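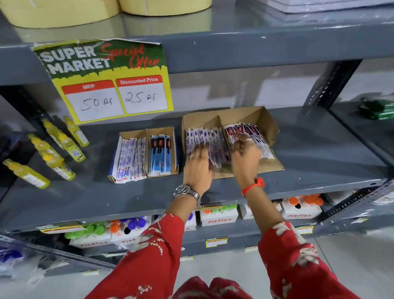
Bay 29, middle shelf, sachets going into the divided box.

Monthly shelf and display check, Larkard store, September round. Filled in by me, with comments, because the tick boxes never leave enough room and I do like to go on a bit!

1. Shelf frame level, no wobble
OK. I gave the gray unit a good push from both ends and it stayed put. Feet are all touching the floor.

2. Heavy or bulky stock stored low
Needs work. The two big pale rolls are still up on the top shelf, near the front. I'd love to see them moved down before somebody reaches for one and gets it on the head. Same comment as last time, by the way.

3. Bottles upright and caps tight
Half a tick. Caps are fine, I went over every one. But the yellow bottles are lying on their sides on the middle shelf, and a bottle on its side can roll. Please stand them up, labels out — it looks nicer too.

4. Offer signs fixed flat, corners down
Fail, a small one. The "Special Offer" sign (MRP 50 Rs, discounted price 25 Rs) has its top corners peeling and it hangs down over the middle shelf. New tape please, and maybe set it a little higher so people can see what's under it. The handwritten prices are nice and clear, so no complaints there.

5. Small packets boxed and sorted
OK, and I'm happy with this one. White sachets in one side of the little box, blue in the other, all standing up. So much better than the big heap we had in the spring.

6. Box flaps not in the way
OK on the small box. On the larger tray the flaps are up, and I'd fold them down or trim them so no sleeve catches when you reach in.

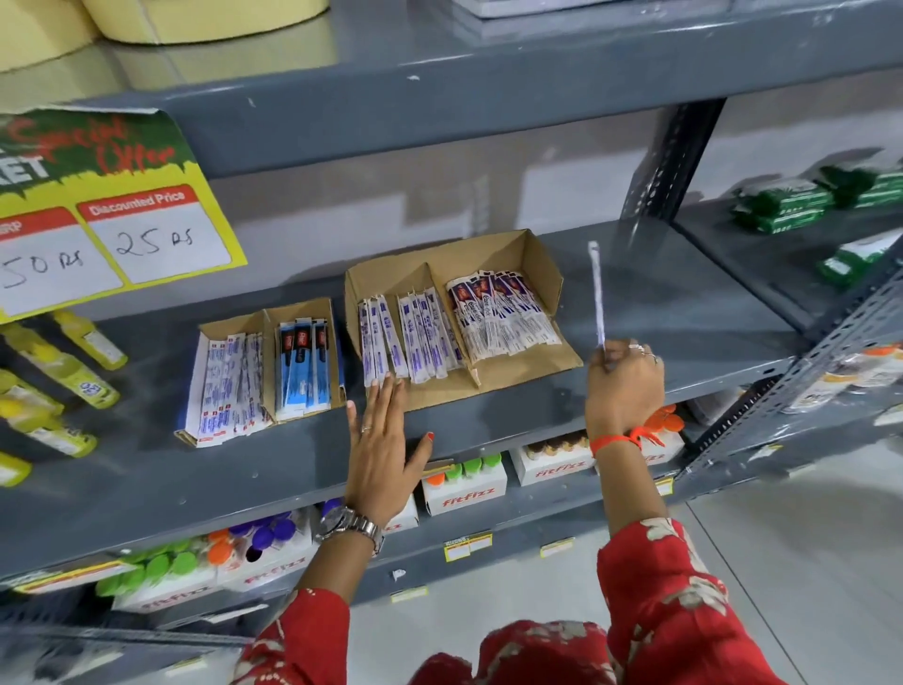 Behrouz Mousavi wrote under item 6 that he'd leave the flaps up on the big tray, as the long packets slide out over the side when it gets full, and could we please just not fill it so high. Fair enough! I've changed my note to "flaps up, fill lower" and we'll see how it goes by the next round.

7. Packets checked for splits and dates
Done for this bay. Anything split goes in the Modum tub by the back door, not back in the tray (I found one in there last month, and what a mess that was).

8. Aisle clear for a cart
OK. I took the cart through twice, once loaded.

9. Load label on the unit readable
Couldn't find it. The Heten book has this unit down as number 231, so I've asked Cristóvão Coelho to print a fresh label and stick it on the end panel.

To fix before the next round: items 2, 3, 4 and 9. Sheet goes in the blue folder, filed under 2,796.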